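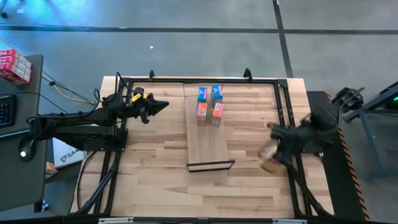 Four small boxes on a board, set two by two.

Cooling down a small superconducting coil: how slow is slow enough?

Posted by Juraj Koubek, 4/15/24

We have a second-hand test coil at Dradthorpe, niobium-titanium, wound on a stainless former and fully potted in epoxy. It came from the old Beneš lab with hardly any paperwork. The only note with it says it reached 659 amps in its last run. No field map, no cooldown log.

I want to take it down to 4 kelvin in the bath cryostat. The previous owner's technician told me they poured nitrogen straight in, left it overnight, blew the nitrogen out and filled with helium. My colleague Tatiana Koubek thinks this is asking for cracked epoxy and wants a controlled cooldown with cold gas, which would take us most of a week. We have 2 temperature sensors on the coil, one on the top flange and one on the bottom, and nothing in the winding itself.

Is there a sensible limit for the difference between top and bottom? And is it worth the extra days on a coil this size? The outer diameter is a bit less than a dinner plate.

Malou Vídalín

Your colleague is being careful, but I would side with her for the first run, as you don't know the history. The trouble with potted coils is that the resin shrinks more than the metal, and if one end is cold while the other is still warm you add a bending load to that. Small cracks may not show at all until you ramp the current, and then you get a string of early quenches.

We keep the difference across the coil under 50 kelvin until the warmest sensor reads nearly 100, and after that we stop worrying about it. Most of the shrinkage is done by then. For a coil your size this took us a day and a half, so I don't see where a week comes from unless your gas flow is very low.

Two other things. Measure the resistance of the winding as it cools, using a small current and separate voltage taps. It gives you an average temperature for the copper, and that is more use than a flange sensor. Also check the insulation to ground before you start and again when cold. If the second figure is much lower, warm up and look for the reason before you put any real current in.

When you change from nitrogen to helium, make sure all the liquid nitrogen is out. Pump the vessel and watch the pressure - if it sticks at a steady value there is still some at the bottom, and it will freeze solid and waste a lot of helium.

Boris Murín

We always just poured it in at Draltport. Never had a problem. Ours was not potted though.

Vojtěch Hájek

Agree with Malou on the gas cooling. I would not read too much into the old current figure. Without the background field and the temperature it doesn't tell you what the coil can do now, so start low and set your quench detection before the first ramp. Dornance used to sell a flow controller that is fine for this job, and they turn up used now and then.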